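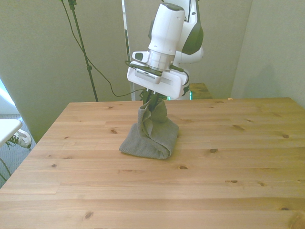

Cloth is the best teaching material I know for showing what makes robot handling hard, and the demonstration at the Prustside open day is built around it for that reason. A steel block has one shape and keeps it. A towel has a new shape every time you touch it, and most of those shapes have never existed before! Look at what happens when two green fingers pinch a grey towel near its middle: the part they hold rises in a twisted column, one flap hangs open on the left, and the rest stays put on the pine table as a rumpled pad. The gripper controls one small patch of fabric, and everything else goes wherever gravity, friction and stiffness send it. Keep that in mind for the whole session, as I shall come back to it at least three times.

Before you arrive

These notes go with the afternoon visit in May and cover the second half of the unit on handling soft things. You will need the first-half notes as well, mainly for the section on frames and joint angles. Bring something to write on. Phones are fine for taking photos, but please turn the flash off.

We meet at the front desk at Prustside at 1.30 pm. Our host is Dalibor Procházka, who has run the cloth bench there for several years and is very good at stopping a run halfway through so that you can ask what the arm is up to. Please do ask. Last year's group were so polite that we finished early, which was a shame.

What to watch for: the grasp

A pinch grasp on cloth has to close on the fabric and only on the fabric. Go too low and the fingers press into the table; stay too high and they close on air. With a folded towel there is a further question, which is how many layers you have picked up. One layer and the towel opens as you lift. All of them and it comes up as a bundle. From above, the two can look nearly the same until the lift begins.

Terry towelling is kind to beginners because the loops give the fingers something to hold. Try to guess, before the fingers close, how many layers they will take, and write your guess down. I have been making these guesses for years and I'm still wrong far more than I would like.

What to watch for: the lift

Slow lifts and fast lifts give different results from the same grasp. A slow lift lets the lower part settle and drag on the table, and the drag can be useful – it pulls creases out. A fast lift leaves less time for that but sets the free corners swinging. Ask Dalibor to run the same lift at two speeds and compare where the loose edge ends up. It is my favourite five minutes of the whole visit.

Some terms you will hear

Drultum is the bench's name for its set of starting heaps. There are 55 of them, each one a recipe for dropping or crumpling a towel so that a test can be repeated, at least as nearly as cloth allows.

Brinik is the scoring method. A finished fold gets a mark out of 100, taken from how well the corners line up and how flat the top layer lies. A fold you would happily put in your own cupboard tends to get 91 or more.

Swati is the program that picks the next grasp point. It looks at the cloth, marks several possible places to pinch and ranks them. The present version learned from 4,000 recorded grasps, and the one before it had only 500. Both will be shown, and the gap between them is worth seeing for yourself. The older one is terribly fond of corners, even when the corner is tucked underneath.

A small calculation to try first

Suppose a towel lies flat and you lift it by its exact centre. Sketch the outline of the part still touching the table when the pinch point is a quarter of the towel's width above it. Now do the same for a towel folded in half, with both layers held. Ignore stiffness in your first sketch, then say in a sentence or two how a thick towel would differ. There is no single correct drawing for the last part and I am much more interested in your reasons.

You can try it at home with a tea towel and one hand, using only your thumb and first finger. Then try to fold the tea towel that way, still with one hand. Most people start using the table edge, their wrist or their chin within a minute, and that tells you a good deal about what a single gripper is missing.

After the visit

Write one page on a single lift that surprised you. Say where the cloth was held, what you expected and what it did. Sketches count towards the page. If your lift came from one of the Drultum heaps, put its number at the top so that we can run it again together in the next class.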